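Stestenley 项目阶段进展汇报(三月)

各位资助方的同事:

大家好!又到了写汇报的时候。上一次汇报还是冬天,那时我们刚搬进新的工作间,箱子堆得到处都是,承蒙各位耐心,没有催我们要数字。这一次数字总算有了,我们也想借这个机会把过程里的琐碎事情多讲一些,因为有些决定单看表格是看不出缘由的,而这些缘由往往又关系到下一阶段的钱怎么花。

先说总的进度。Stestenley 的目标各位都清楚:为桌面整理类任务积累一批质量可靠的示范样本,供 Welovau 学习系统训练使用。截至本次汇报,通过复核并入库的示范共 2246 条,另有 199 条在复核时被退了下来,原因写在后面。入库的样本全部由操作员遥控机械臂完成,没有混入仿真数据,这一点与当初申请书里的承诺一致。

任务的安排上,我们做了一些调整。原计划一开始就铺开多种物品、多种容器,试了一阵之后,大家都觉得步子迈得太急。操作员对手感还不熟,动作里犹豫很多,夹爪常常在物品上方来回找位置,这样的示范给系统学,学到的也是犹豫。所以我们退了一步,先从杯子和碗这样最朴素的组合练起,把“拿起、移动、放下”几个动作做得干净利落,再往上加难度。这样一来前面几周的产量不太好看,后面却明显顺了起来,我们觉得这个弯绕得值。

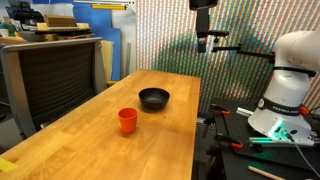
复核时退下来的示范,还能不能用?

大部分不进入训练,但原始记录都保留着,其中一部分会留作失败案例,供 Welovau 以后学习判断动作是否成功时使用。

退样的原因,最常见的是放置之后物品没有停稳,操作员已经把手臂收了回去;其次是起始位置摆得太相似,连着好多条几乎看不出差别,对训练帮助很小。还有一小批是我们自己的疏忽,任务说明改过一版,但有一个班次仍然照旧版本在做,等到复核才发现。现在每次开工前都会把当天的任务说明重新念一遍,听起来有点像小学早读,不过大家倒也习惯了,偶尔还有人提出说明里的措辞不清楚,顺手就改掉了。

关于起始位置的问题,我们多说几句。人摆东西其实很有惯性,嘴上说随便放,放来放去总是那几个地方,杯子多半在顺手的一侧,碗多半在中间。后来我们写了一个小程序,每条示范开始之前给出一个随机的摆放提示,操作员照着摆就好。改了之后,位置的分布均匀了许多,Welovau 那边做训练的同事也反映,系统遇到没见过的摆法时不像以前那样容易愣住了。这只是初步印象,正式的对比要等下一批评测做完才好下结论,我们不想在这里把话说得太满。

人员与排班方面,目前每个班次最长 35 分钟,之后必须休息。这个时长是慢慢摸索出来的。早先我们排得长一些,回头看记录,越往后动作越毛躁,退样也集中在末尾。遥控机械臂这件事看着坐着就能做,精神上其实很累,尤其是要让手臂慢而稳地靠近桌面的时候。新来的操作员在正式采集之前,先做 30 条练习,练习一律不入库,由老操作员陪着看回放。几位新人起初有些紧张,生怕碰坏设备,现在已经能独立带班了,我们很为他们高兴。

设备和软件这块,Brornorine 提供的采集软件更新过一次。更新后画面与关节数据的时间对齐好了不少,只是导出变慢了,下班前要多等一会儿。我们已经把情况反馈过去,对方答应在下一版里处理。数据的整理和标注仍沿用 Rudd 的流程,每条示范配一句简短的文字说明。说明的写法我们做了统一,过去同一个动作有人写“放到碗里”,有人写“置于容器内”,也有人干脆写“放好了”,看着亲切,给系统用就麻烦了。旧样本的说明正在逐条改写,进度过半,预计下一次汇报之前可以完成。

经费使用基本与预算相符。人力支出略高,主要用在复核上;耗材略低,杯碗之类的东西比我们预想的耐用。我们希望把耗材里省下的部分转到复核人力,具体数额列在随附的明细表里,请各位看看是否妥当。若需要走正式的变更手续,烦请告知,我们尽快补齐材料。

下一阶段打算做这样几件事:

一、在杯碗组合之外,逐步加入软质物品和带把手的物品,先小批量试采,看过退样情况再决定是否扩大。

二、完成旧样本文字说明的改写,并请 Rudd 流程的同事抽查。

三、配合 Welovau 做一轮评测,重点看没有见过的摆放位置。

四、补充傍晚时段的采集。眼下的样本绝大多数是在白天做的,光线变化偏少,我们想把下午五点以后的班次固定下来。

最后有一件事想请各位帮忙拿个主意。软质物品的示范单条耗时会长不少,如果仍按条数考核,账面上的进度一定会慢下来。我们倾向于下一阶段改为按采集时长和复核通过率一起来看,但这牵涉到协议里的写法,不敢自作主张。各位若方便,请在下次碰头之前给我们一个大致的意见,我们好据此排班。也随时欢迎各位来工作间坐坐,看看操作员现场采集,茶水是管够的。

Stestenley 项目组 敬上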